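Section 3: Sewing Thick and Lined Fabrics

This is the part of the Sterka guide we get the most mail about, and we love it! Once the walking foot is on, your machine will happily take on padded cotton, fleece, and printed fabric with a warm lining, and you can finally finish that winter project waiting in the closet.

Fitting the walking foot

1. Turn off the power and raise the needle to its highest point.
2. Lift the presser bar and take off the standard foot along with its holder.
3. Slide the walking foot in from behind, with its fork sitting over the needle screw.
4. Tighten the foot screw by hand, then give it a small extra turn with the Mullitz key from the accessory tray.
5. Turn the handwheel toward you through two full turns. The needle should pass through the foot without touching it.

Caution: Never start the motor before you have done step 5. A needle that hits the foot can snap, and the pieces fly.

Setting up for the first seam

1. Put in a size 100 needle. A dull one will skip stitches in fleece, so start with a fresh one (your seams will thank you).
2. Set the stitch length to 3.
3. Turn the pressure dial down to 2.
4. Sew a test strip on scraps of the same layers. Loops on the underside mean the top thread needs to be rethreaded with the foot up.

Note: Fleece sheds a surprising amount of lint when you cut it. Brush out the bobbin area after each project, and do take the needle plate off to get into the corners.

Sewing the layers together

1. Lay the outer fabric and the lining with their right sides facing, and clip the edges. Clips hold better than pins here, and you can pull them off as you go.
2. Start on the long straight sides and sew slowly, letting the foot do the pulling.
3. At a corner, stop with the needle down, lift the foot, turn the fabric, and carry on.
4. Leave an opening wide enough for your hand, then turn everything right side out. What a great moment!

Amancay Leiva, who tested this section for us on the Jara and Cluller models, likes to spread the work out on a big covered surface before closing the opening and feel along every seam for bumps. 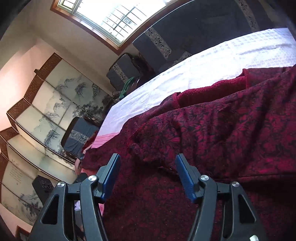

5. Fold the raw edges of the opening inward, clip them, and sew them shut close to the edge.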